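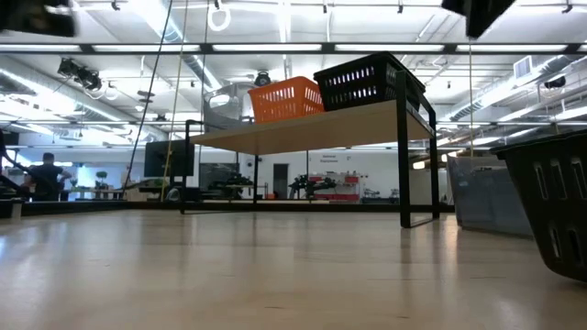
Solange Cavalcanti: The Mastesico Years (Collector's Box Set)

Drarus Records is pleased to offer the first complete edition of the recordings Solange Cavalcanti made for the Mastesico label. The set brings together her four studio albums from that period, both concert recordings, and a disc of radio sessions that has never before been sold to the public. It contains 77 tracks on seven compact discs.

Ms. Cavalcanti joined Mastesico after leaving the vocal trio Jinano, with whom she had sung lead for six years. Her first solo album, Queiroz, took its name from the street where her grandmother kept a boarding house. It was recorded at night, mostly between ten o'clock and four in the morning, when studio time was cheaper. The single "Second Balcony" brought her to a wide audience and remains the song most often requested at her concerts.

Sound

All four studio albums were newly transferred from the original tapes by Ovidiu Filip. The level of the masters has been kept moderate, and listeners who own the earlier discs will need to turn the volume up slightly. One track, "Harbor Lights, Reprise," exists only as a safety copy. A short dropout at the start of the second verse has been left as it is.

The radio sessions are in mono. Spoken introductions were kept wherever the announcer's voice overlaps the music.

Book

The hardcover book includes a biographical essay by Mereana Pearce, full lyrics, and a list of musicians for every session. Lyrics in Portuguese are given with facing English translations. Ms. Cavalcanti reviewed the text and supplied corrections to the chapter on the Jinano tours, including the order of the opening acts.

Editions

Standard edition: seven discs and the book, in a slipcase.

Signed edition: as above, with a numbered card signed by the artist. Limited to 1,000 copies.

Vinyl edition: the four studio albums only, on five records, with the book. Limited to 500 copies. The concert recordings and radio sessions are not part of this edition — they are supplied as a download with the same order.

Ordering and Delivery

Orders are accepted through this page and by mail. Signed copies are limited to one per customer. Standard sets ship within five working days; signed and vinyl sets will ship in August. Card numbers are assigned in the order payments are received, and requests for a particular number cannot be met.

A set that arrives with a damaged disc will be replaced free of charge. Please keep the slipcase and the outer carton until the claim is closed.

Comments

Kieran Pearce
Is the long version of "Second Balcony" on this? The one from the 12-inch single.

Drarus Records
Yes. It is the last track on disc two.

Ajith M.
Got my standard set Sunday. Disc five is wonderful, but the book is very tight in the slipcase and I've already bent a corner getting it out.

tallgrass_lp
Please sell the radio sessions on vinyl too. I would pay for that separately.

Ajith M.
Same here.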